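The Braltach Road

My mother's last job was at a weather station on the Braltach road, 810 meters up, and when the station closed I drove there to fetch her things. It was October. The gate was open and the office light was on.

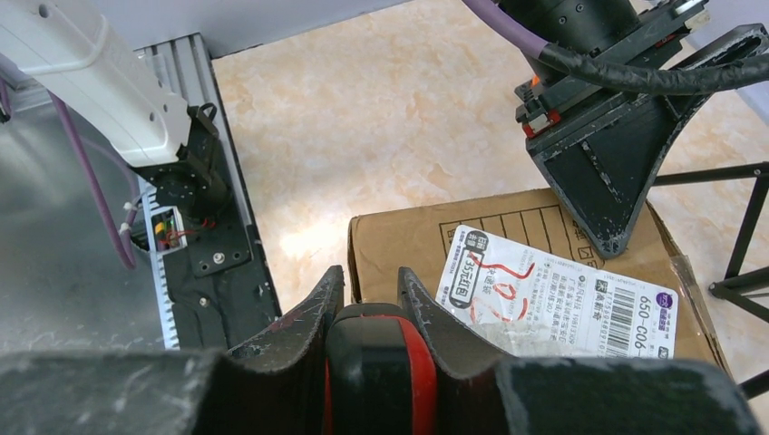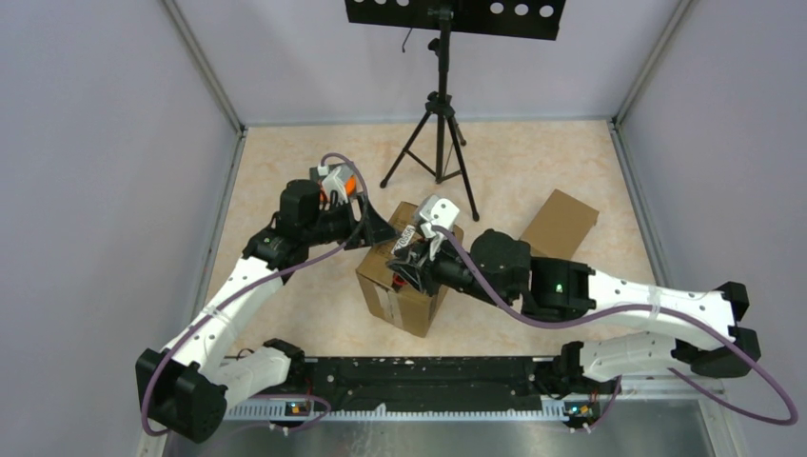 Metal rail and colored wires, first picture; music stand and cardboard box, second picture.

I had expected more than I found. She had left a coat, a pair of boots, and seven notebooks tied with kitchen string. I sat at her desk and opened the one on top.

Every page had the wind, the rain and the time of day. On the right side, where the form said Remarks, she had written what she ate. Soup. Soup and bread. Eggs. One winter she was snowed in and the remarks got longer, with whole dinners in them, duck and plum cake and things she could not have had up there. She had written Menus across the top of those pages and underlined it.

I read until four in the afternoon. On page 178 there was a dinner for two. She had put down lamb, potatoes, the good plates, and then my birthday. I had not called her that year. I remember deciding not to.

I carried the notebooks out to the car and went back for the boots. They were my size. It had started to rain, so I put them on and walked up to the rain gauge behind the office. It had a little water in the bottom. I wrote the level on the back of my hand, and the time, and under that I wrote bread and cheese, and then I went down and locked the gate.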